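Mivholm Shared Workspace, Second Floor
Monthly safety inspection: checklist with comments
Inspected by: Yabsira Alemayehu
Date: 2026-06-10
Copy to: Lejla Popescu, building office

Marks used: OK / Needs work / Not checked

1. Exits and walking routes

1.1 Main exit door opens fully from inside. OK
1.2 Back stair door opens fully. Needs work
Comment: The door opens, but it is rubbing on the floor at the last part and a person must push with the shoulder. The same comment was in my December report. I ask that the hinge is adjusted this month.
1.3 Exit signs are lit. OK
1.4 Corridor width is kept free. OK
Comment: I measured 63 inches at the narrowest place, beside the lockers. Please do not put the recycling bins back there.

2. Fire equipment

2.1 Extinguishers in place, pin and seal present. OK
2.2 Service tag is readable. Needs work
Comment: The tag near the kitchen has been splashed many times and I could not read the last line. Jurance did the service, so they should have the record. Lejla, can you ask them for a new tag?
2.3 Fire blanket in kitchen. OK
2.4 Smoke detector test button. OK
Comment: Tested before opening hours. The one in the small meeting room is less loud than the others, but I could hear it with the door closed.

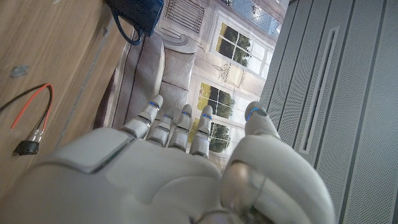
3. Seating and furniture

3.1 Chairs stand level, no loose screws. Needs work
Comment: I checked 22 chairs by hand. Two of them had a loose back rest and I put them in the storage room with red tape. Please leave the tape on until they are repaired, also if a meeting is short of chairs.
3.2 Shelves fixed to wall. OK
3.3 Heavy items on low shelves. Needs work
Comment: Printer paper is again on the top shelf. I moved what I could reach safely.

4. Electrical

4.1 No damaged plugs or sockets. OK
4.2 Power strips not connected one into another. Needs work
Comment: Found at the window side, under the desk of the Sinine team. I explained the matter to them and they were polite about it. They need one more wall socket. The quote from Gashaw is 490 dollars with the work included, and in my opinion it should be accepted.
4.3 Kettle and microwave cords in good condition. OK
4.4 Panel door closed and free in front. OK
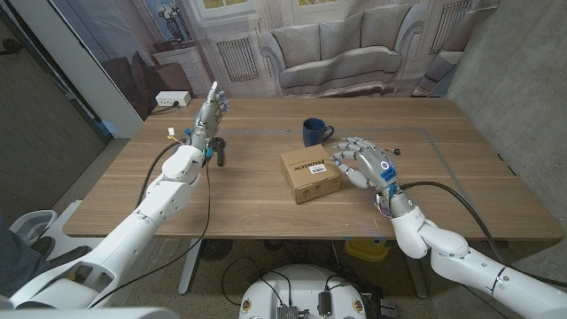
5. Kitchen and first aid

5.1 First aid box complete. Needs work
Comment: Burn gel is missing. The box should have 20 adhesive bandages and there were only six. I wrote both items on the shopping list.
5.2 Eye wash bottle within date. OK
5.3 Floor by the sink. Needs work
Comment: The rubber mat has a corner which turns up. It is easy to catch a foot there. A new mat is better than glue.
5.4 Cleaning products in original bottles. OK

6. Lighting and air

6.1 Ceiling lights working. OK
Comment: One tube in the restroom takes a long time to start.
6.2 Stair lights working. OK
6.3 Vents free from dust. Not checked
Comment: The ladder was lent to the first floor. I will do it when it is returned.

To be done first: 1.2, 4.2 and 5.3.

Please write the repair date beside each item on the paper copy in the office and add your initials.

Y. Alemayehu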